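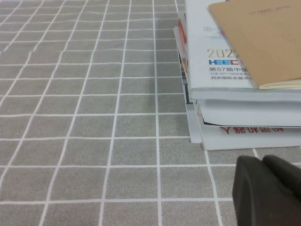
Unit 4 handout: Rate cases and who pays for the pipe

Read before section. Bring a calculator, phone is ok.

1. What a rate case is

Regulated utility wants to change what it charges. Files with the state commission. Staff, large customers, consumer advocate all get to weigh in. Commission decides. Takes months, usually most of a year.

Key terms:
Revenue requirement = operating expenses + depreciation + taxes + (rate base x allowed return)
Rate base = what the company has invested, less depreciation so far
Test year = the 12 months everybody argues over

Students mix up rate base and revenue all the time. Rate base is a stock. Revenue is a flow. Write it on your hand if you have to.

2. Line extensions

Question for the week: a street has no gas main. Ten houses want it. Who pays to dig?

Options
- Company pays, puts it all in rate base, existing customers carry part of it
- New customers pay up front (called a contribution in aid of construction, CIAC)
- Split. Company covers up to an allowance, customer pays the rest

CIAC money does NOT go in rate base. Company can't earn a return on money it didn't put in. This was on the midterm last year and half the room missed it.

3. Worked case: Modden

Modden is the town in the case packet, Galleck Gas is the utility. Extension serves 100 homes. Cost per home 4,000. Allowance under the tariff is 1,406 per home.

Customer share: 4,000 - 1,406 = 2,594 per home
Into rate base: 1,406 x 100 = 140,600
CIAC total: 259,400

Check that they add to 400,000. They do.

Now suppose only half the homes hook up. The main still costs the same, most of it anyway. Does the allowance change? Look at the tariff language, page 2 of the packet, it is vaguer than you'd like. Barta argues the shortfall belongs to shareholders. Arell says spread it over all customers because the commission approved the project. Be ready to defend one side, I will call on people.

4. Fixed charge vs. usage charge

Fixed charge: same every month even if you burn nothing. Company likes it, steady money.
Usage charge: per therm. Rewards saving, but a warm winter leaves the company short.
Decoupling: adjusts rates afterward so revenue doesnt depend on volume sold. More in Unit 5.

Low users and low income are not the same group. Overlap yes, same no. Old leaky house, small paycheck, big bill.

5. For next time

Redo the Modden numbers with 50 hookups and the same total cost
One paragraph, Barta or Arell, pick one
Skim the depreciation reading, skip the appendix

Late work goes to Zoltán Csonka, not to me. Office hours moved to 2 pm for the rest of September, same room. If teh packet link is dead get a paper copy at the department desk.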